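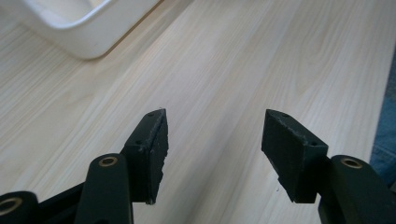

Gripper over the table, white tub in the corner. Hirkitier open day, August.

Clunusbridge Community Forum > Out and About > Hirkitier open day, anyone else go?

pennywhistle_jo
Went along to the open day at Hirkitier on the Claton estate and I've got to say I loved it! I was expecting leaflets and a bloke in a fleece, and instead they let you have a go. You hold this gripper thing in your hand and pick stuff up with it, and the idea is that the robot arms learn from how people do it. I was dreadful. The woman running our table (Lai-ching Yip, very patient) said most people squeeze far too hard to begin with, and I certainly did.

Picture's from our table. Look at the brass rings in the joints, I thought those were rather lovely. My other half says only I would go to a robot day and come home talking about the brass.

dredgerman
Went for an hour and left a bit flat, to be fair. Queue for the hand-held one was 80 minutes by the time I got there, so I watched Wan (their big arm, for those who didn't go) moving tubs from one side to the other. It's slow. My nan could clear that table quicker and she's got a bad hip.

pennywhistle_jo
@dredgerman oh that's a shame, we got there when the doors opened at 10 and walked straight up. Wan is slow, I'll give you that. But they did say they keep the speed right down when there are visitors about, and I'd rather that with children leaning over the rope!

tilly_and_the_van
What's the rough stuff on the inside of the fingers? Looks like somebody's been at it with a cheese grater.

pennywhistle_jo
I don't know what it's made of, sorry, should have asked. It does look a bit crumbly along the edges, doesn't it? I'd guess it's there for grip, but that's me guessing.

oldforge
Used to fit bushings for a living so I'm with Jo on the brass. Nice to see in a joint like that. I'd have liked a proper look at the linkage, did they have one in bits anywhere?

tilly_and_the_van
There was one in bits on the table by the tea urn, oldforge, but it was gone after lunch. My lad had hold of most of it at one point.

K_Marsh
Am I the only one who finds the whole thing a bit cheeky? People come in for a free day out and end up doing the firm's training for them. They told our group they want 3000 goes at the same job before Wan gets let loose on it. That's somebody's wages.

pennywhistle_jo
Hmm, I don't think that's quite fair. I asked Sum-yee Ng, who did the talk upstairs, and she said none of the visitors' goes get kept unless you sign the form. I didn't sign and they were perfectly nice about it.

K_Marsh
Fair enough, I never saw a form. Should have been on the door in big letters if you ask me.

dredgerman
There was a form. It was under the biscuits.

oldforge
Do they take on apprentices, does anyone know? Grandson's 18 and fed up with the warehouse.

pennywhistle_jo
They've got 2 places going, there was a card up by the stairs. I think you ring the main office and ask for Lai-ching, but check that before he does, my memory's shocking.

oldforge
Cheers Jo, will pass it on.

tilly_and_the_van
Parking was horrendous by the way. If they do it again, go in by the Claton end and walk.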